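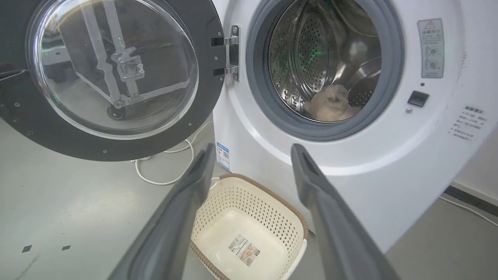 Figure 1. Front-loading washer with the door open and one fluffy beige item in the drum.

Laundry Room Project: Small Loads at Catterall Hall
Household Systems, Cidton campus, spring term

1. Background
Catterall Hall has one shared laundry room for 282 residents. Many of them run the washer for one or two things, usually a fleece or a soft toy that can't go in with dark clothes. Our group wanted to know how common this is and whether a sign-up shelf for mixed light loads would cut it down.

2. Method
We put a tally sheet on the wall in January and asked people to mark each load as full, half or small. A small load meant the bottom of the drum was not covered. The sheet stayed up for 30 days. We also looked over the door parts, as residents had complained about lint. The gray rubber gasket around the opening is the main place to check, then the latch on the right side of the front panel. The warning label above the latch is printed in Chinese, so we wrote an English card for the wall.

3. Results
The sheet had 1474 marks at the end. Small loads were the most common type on every weekday except Wednesday, when the sports teams wash. Fleece and plush items made up almost 30 percent of the small loads. Lint was worst after fleece.

4. Problems
Some people marked the sheet twice. The first sheet got damp and 2 rows could not be read. We did not measure water use, so we can't say how much a shared load saves.

5. Next steps
Put up the shelf, repeat the tally, and compare with the Andness building, which has the same room layout.

Vindelport College Student Projects | Contact the project office | Copyright Vindelport College | Back to top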